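# Teaching the arm to fold a towel by remote control

I've been driving the arm at our Drelldale workshop since June, and towels are still my favorite thing to teach. They're floppy, they're forgiving, and when a fold goes right you feel like you've won a prize! This is how I record a set, from bare table to saved file.

## Before you touch the controls

Lay the towel on the table and smooth it with your hands. Then turn on the leader arm (the small one you hold) and move it slowly until the follower catches up. If you start with the two arms in very different poses, the follower jumps, and it'll drag your nice flat towel right off the table. Ask me how I know.

Next, open Ceminholm – that's our recording program – and check the wrist view. I drive almost entirely from that view, so I want to be able to find these on it:

- a corner
- the hem
- some bare table to compare against

On our tan terry towel the hem is the easy one. It's smoother and a bit paler than the loops, and it leaves a thin shadow on the blue surface. The flat woven band runs parallel to it, so if I lose the hem I follow the band instead.

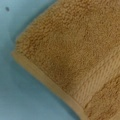 ## Recording a fold

1. Press record and wait a beat with the arm still.
2. Come in over the corner from above, fingers open, and go down slower than you think you need to.
3. Close on the corner, then lift just a little. If you've only pinched loops, they'll slip out now and you can stop early.
4. Carry the corner across in one low arc. Don't stop halfway to think! The robot learns your hesitation along with everything else.
5. Lower, open, and back straight up before you move sideways.
6. Press stop, and mark the take good or bad while you still remember it.

I do 6 takes, then shift the towel and turn it a bit, and do 6 more. Three starting angles is my minimum. With only one, the policy learned a single spot on the table and went there whether the towel did or not (very confident, very wrong).

## How many is enough?

Our last Asante training run used 166 good takes, and that got us a corner grab I was happy with. The second fold still needs work – I think my own driving was sloppy there, so I'm redoing those takes with the arc a little lower.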